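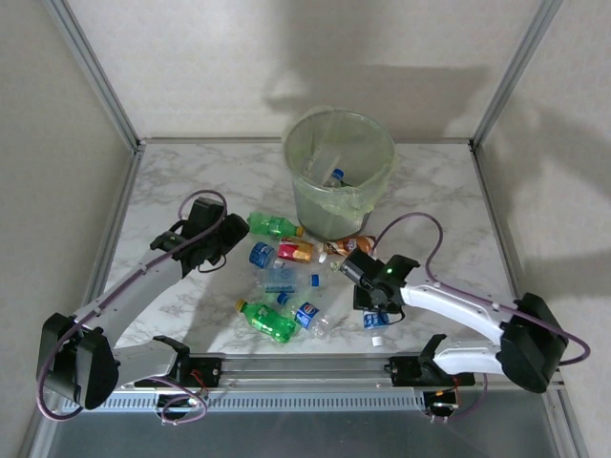

Karko wrote:

> We have the same two-arm layout on a rail and keep losing the right
> gripper after a few hours. It drops out, comes back when the arm is
> parked, then drops out again. Swapping the gripper made no difference.
> Has anyone on the list had this, and did you change the cable or the
> connector?

We had it on the Helimora cell in November. It was the cable. The gripper lead had been tied down too close to the wrist, so every time the arm reached across the floor the slack ran out and the plug took the pull. The fault counter was at 2257 when I finally looked at it.

What I did:

Power off, both arms parked at the ends of their reach.

Cut every tie between the gripper and the shoulder. Leave the ones at the base mount alone.

Let the cable make a high loop over the arm. Ours are purple; the right one arches high above the arm, the left one loops up over the gripper and then runs down along the upper link. It looks untidy, but leave it.

Move the arm by hand to the far corner, then to the bin, then back over its own base. If the loop goes flat at any of those points, feed more through from below.

Put 3 new ties on, none of them on the wrist.

After that I ran 600 picks with empty bottles at low speed and watched the loop, not the gripper. I stopped every 20 minutes to feel the plug for play. No dropouts.

One more thing to check is the small wiring at the base mounts. On ours the red wire on the right side had rubbed against a fitting and the jacket was nearly through. I sleeved it and moved it over. Ren, if you are still on the old Cema brackets, the edge there is sharp and wants a file.

I have not replaced the connector itself. If yours still drops out with a slack cable, I would try that next. Please post what you find, including which arm position sets it off.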